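Drive caddies, again

Posted in: storage, July

The second shelf of the gray chassis is back in service. I had put off the drive swap since spring. The old 2.5-inch disks were the last ones left from the Grekbridge order, and two of them had more than 40 thousand power-on hours. SMART still reported them as healthy. The reallocated sector count on one had gone from 4 to 56 in a month, and I stopped believing the summary line at that point.

Most of the work is in the caddies. The drive sits in a dark metal tray with blue plastic tabs, and the tray does the aligning. If the drive is mounted a millimeter too far forward, the connector meets the backplane before the tray is home and the latch won't close. Too far back and the latch closes happily over a drive that isn't connected. I have done both.

Order of work, for my own reference:

Write the serial number on the sheet before the drive goes in the tray. It is hard to read afterward.
Start all the screws by hand, then tighten. Tightening one side first pulls the drive out of square.
Slide the tray in by its edges until it resists, then push evenly on the front. It should seat with one firm push.
Wait for the drive to show up in the log before starting the next one.

Omolara Aliyu wrote in to ask whether the trays are interchangeable with the Tultis ones. They are not. The Tultis tray is the same width but the latch pivots on the other side, and it will go in far enough to get stuck.

The rebuild ran overnight at the default priority. Each drive took just under 32 percent longer than the last time, which I put down to the array being fuller. No errors on the first scrub. 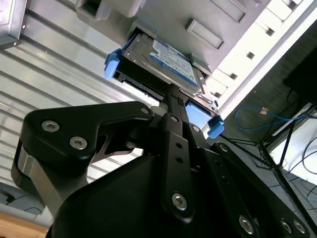 I still want to check the scrub schedule. It currently starts at 2 a.m., the same time as the backup from Ronen, and the two together make both slow. Moving the scrub to 5 should be enough. The old drives are in a box on the bench until I have wiped them, and the sheet of serial numbers is taped inside the lid.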